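Why I rewrote our cell rules after one winter

5 Apr 2026

I have put off writing this up since December, mostly because the old rules were mine and it is no fun to say they were bad. They ran to 147 lines. New people signed the last page on their first morning at Clalliton and I doubt many of them read past the second.

The new version is 2 pages. It covers the small two-arm cells, the tabletop kind, and nothing else. The big floor cell in the Hartley building has its own fence and its own paperwork and I am leaving it alone.

Most of what I changed came out of our incident log, which had 301 entries in it when I sat down to read it. Very few were injuries. A pinched finger, a scraped knuckle, a cut from a cracked cup. The rest were arms bumping each other, cables snagging, and runs thrown out because somebody had moved the stand and not said so.

So the rules follow the log. One person is in charge of the cell at a time, and their name is on the whiteboard. Hands stay outside the side walls while the motors have power. If you need to pick up something that fell over, you stop both arms, even if only one of them is near it. That last rule gets the most complaints. I am keeping it, as the second arm is the one people forget.

Cables get checked at the start of each session, by moving each arm through its full reach by hand and watching for anything that pulls tight. Trevor Wainwright wanted this done every hour. We settled on the start of the session and again after lunch.

Then there is the table. Before each run, the operator looks over the cups and the stand and takes out anything cracked. Spare cups go in the bin under the bench. The start layout gets written down, including which cups are standing and which are not, because we had a week of notes from Harkthorpe that said only "cups on table" and we could not use any of it.

Cups and stand, with both arms.
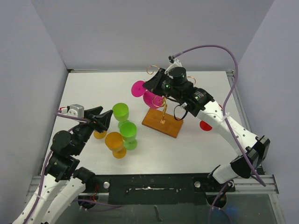
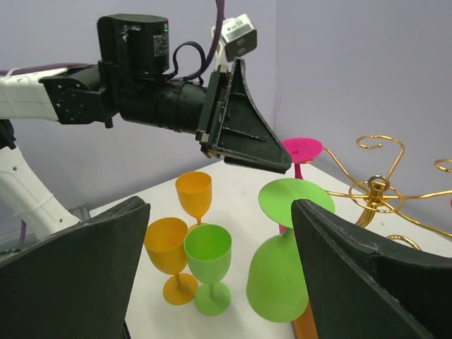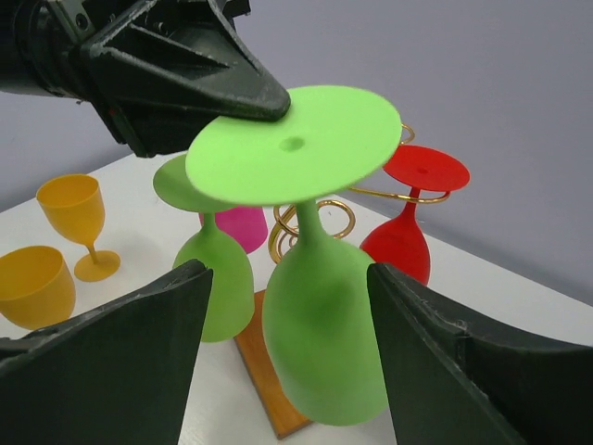
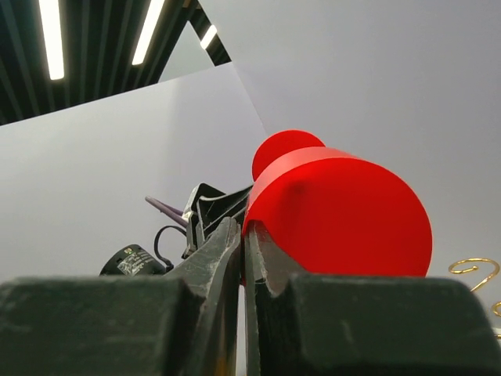 The rule I went back and forth on was the one about pauses. The old text said an operator could pause a run at any time and pick it up again. That sounds harmless, but a paused arm looks the same as a stopped one to a person walking by. Now a pause longer than it takes to read the screen counts as a stop. Motors off, note in the log, start over. We lose some runs this way. Out of 1,145 since the change I would guess most of the lost ones were going badly already, but I have not gone through them to check.

I also dropped the rule on gloves. We used to ask for thin ones for handling the cups and it caused more trouble than it fixed. Loose fingertips near a gripper are a bad idea, and people wore whatever size was left in the box.

Speed limits stayed as they were. A new operator runs at the low setting until someone else on the list signs them off - a real sign-off, with a date, after watching a few full runs. The Ullska team skips this for people who come over from other cells. I think they are wrong and have told them so.

Two things are still open. We have no good rule for worn finger pads. Right now it says to swap them "when grip is affected" and that means something different to everyone. I would like a photo of a pad that is too far gone, pinned up next to the cell, and I have asked for old ones to be saved. The other is who is allowed to change the text. For now it is me, with one other person reading it first, and every change gets a line at the bottom saying what it replaced.

If you run cells like these and have wording for the pad rule, please send it. The next revision goes out once that part is filled in.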